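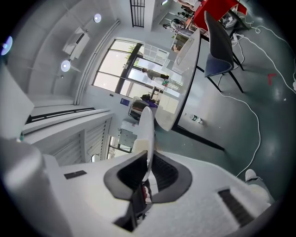
Bodent opens Jadoon, a room where used tables and chairs can be tried before they are taken home

August
By Hawi Negash, Bodent press office

Bodent, the furniture reuse company, has this month opened Jadoon, a room of 200 square metres where schools, clubs, small offices and private households can sit at used tables and chairs before they decide to take them. The room is on the ground floor of the Skenalano building, next to the Bodent store, and it is open in the afternoon from one o'clock until seven.

Until now, customers of Bodent chose their furniture from a list with measurements and a short text. In the past year the company collected 3118 pieces from offices and canteens which were closing or moving. Of these, 2282 have found a new user. The company has noticed that the pieces which came back to the store were seldom broken. In most cases they were too high, too wide for the door, or the chair did not go under the table.

"A table is a simple thing, but it is difficult to choose it from a piece of paper," says Sverre Tangen, manager of Bodent. "People know how many persons must sit at it. They do not always know how long their own arms are, or how much place a plate and a bottle and a computer take when they stand there together. When you sit down you know it after one minute."

The furniture in Jadoon is set out so that it can be used. There are tables with white tops and a thin black edge, tables with red tops, and large tables with a grey marble pattern and a dark border around the rim. The chairs are of several kinds, among them chairs with thin black metal legs and an upholstered seat, and navy blue chairs with white stitching along the edge. All tables and chairs may be moved, and visitors are asked to move them. Small L-shaped corners of red tape on the floor help the staff to put a piece back on its place in the evening.

Visitors may bring their own things to the table. Bodent even recommends it. A family which looks for a kitchen table can bring the plates they eat from. A sewing club can bring the machine, and a school can bring the boxes in which the pencils are kept. There is power in the room for lamps and computers, with extension cables on the floor between the tables, and we ask parents of small children to look where they step. Food is allowed at all the tables. Water can be taken from the tap in the corridor.

The glossy tops have been the most discussed. A marble pattern hides crumbs well, but a shiny surface shows every ceiling lamp, and a person who reads or draws at the table for many hours can find this tiring. For this reason the tables in Jadoon stand under ordinary ceiling light, as they will do in most offices and kitchens. The visitor can change the chair to the other side and see if it is better there. If it is not, the staff can show a table with a matt top from the store.
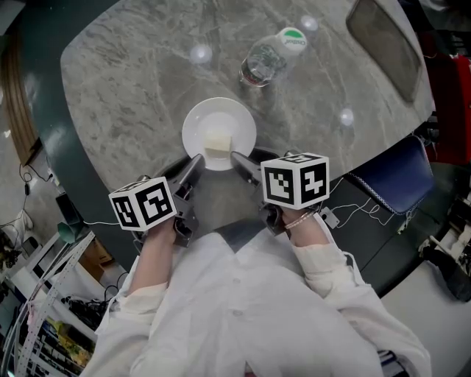 Before the opening, 97 people from the neighbourhood used the room in a test period during the early summer. They ate lunch, wrote letters, folded clothes and played cards, and afterwards they answered some questions on paper. Their answers have changed the room in several points. The tables now stand further from each other, so that a chair can be pulled out fully without touching the next one. The labels with price and measurements, which were first glued on the top of the table, are now tied to one leg. And the tall stools which were planned for the window side have gone back to the store, where they can still be seen on request.

One answer came back again and again: people wanted to know how a table behaves when somebody leans on the edge. Bodent has therefore added a line about this to the label. It says in everyday words if the table stands firm on one middle base or on legs in the corners, and if it is wise to sit on it. (It is never wise to sit on it, but some tables forgive more than others.)

Cleaning was the second subject. Every piece is washed before it comes into the room, and it is washed again before it leaves. For the hard tops Bodent uses warm water with a little washing-up liquid and a soft sponge, and then a dry cloth. Stronger products are not needed and can make the border of the table lose its colour. For upholstered seats the staff use a brush and a vacuum cleaner, and a damp cloth for the spots. A sheet with the same advice is given with each sale.

"I was surprised how much people wish to speak about crumbs," says Sverre Tangen. "They look under the edge, they put the finger in the gap – and they are right to do it. A used table has had a life with other people. It must be clean also in the places where one does not look."

Jadoon is run together with Wekora, the local transport cooperative, which brings the furniture to the customer. A table can be reserved in the room and Wekora will deliver it within the same week inside the town. The driver carries the piece into the room where it will be used, also when there are stairs, if the customer has measured the door before. A tape measure can be borrowed at the desk. If the table does not fit after all, it can be returned within one month and the full price is paid back. The transport is not paid back.

Prices are the same in Jadoon as in the store. Groups of chairs from the same canteen are kept together as long as possible, but single chairs can be bought when fewer than four are left of one kind. Schools and registered clubs pay a lower price and may reserve a whole set for two weeks without cost.

In the autumn, the room will also be used in the evening for short courses in simple repair. The first two courses will treat loose chair legs and scratched table tops. The participants are welcome to bring one chair from home, but for tables there is sadly not place enough. Registration will open at the desk in Jadoon.

Bodent takes in furniture from companies and institutions and sells it again after control, cleaning and, when needed, small repairs. Private persons can deliver up to six pieces at the store in the morning hours.

Press contact: Hawi Negash, Bodent. Journalists who wish to visit Jadoon before the opening hour are kindly asked to call the day before.

Recent news from Bodent
Wekora gets a second van for heavy furniture
How to measure your stairs before a delivery
Canteen chairs from the Skenalano building are now in the store
New morning hours for delivery of used furniture
Sverre Tangen answers questions about upholstered seats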